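The Drugstore Magnifier Gets a Makeover, and a Markup

Every drugstore I have ever walked into keeps its reading aids in the same sad corner, near the foot powder. You squint at the rack, you try on a pair, you hold up your phone, you buy the ones that hurt your nose least. It is not a glamorous category, and until recently no company tried very hard to make it one.

Now Starcombe wants to sell you a lighted pocket magnifier in a felt sleeve. Grodska has one that folds flat and hangs from your keys. Lawal makes a card-sized lens it calls a "reading companion." All three use the same pitch: labels are getting smaller, your eyes are getting older, and the cheap plastic lens in the kitchen drawer isn't up to the job.
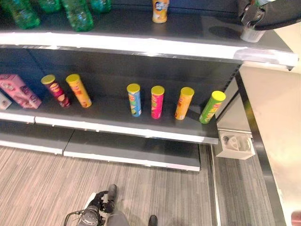

The first two claims I'll grant. The third I wanted to check, so I carried all of them for 8 weeks, along with the scratched drawer lens I've owned since college.

Start with the light. Starcombe says its lamp runs 200 hours on a charge. Mine was dim well before that, and I don't read in closets. Even when fresh, it threw a hard white spot onto anything shiny, and most packaging is shiny. I ended up tilting the thing to dodge the glare it was making. With the lamp off, it did fine.

The Grodska is the one I'd lose first. The hinge is stiff in the way that feels well made for a week and annoying after that. It also picks up pocket lint, which you then get to see enlarged. The company's answer to this is a cleaning cloth, sold separately.

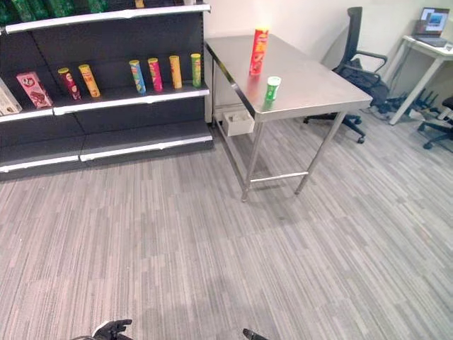

Lawal's card is thin and light, and it bends. Straight lines of type swim toward the edges, so you read through the middle third and ignore the rest. The box promises 2x power. My drawer lens makes the same promise and keeps it across the whole surface.

Then there is Kirmont, which skips the lens and sells an app. Point your phone at the small print and it reads the words back in large type. Most phones already come with a zoom tool that does most of this for free. Kirmont's version wants an account and an email address, and it says 500 fonts are coming soon. I can't think what I'd do with the second one.

Are any of them bad? The Starcombe is decent glass in a nice sleeve, and if somebody gave me one I'd use it. I wouldn't pay for it twice, and at that price you are paying for it twice. If the fine print has gotten away from you all at once, see an eye doctor before you go shopping.

The drawer lens is back in the drawer.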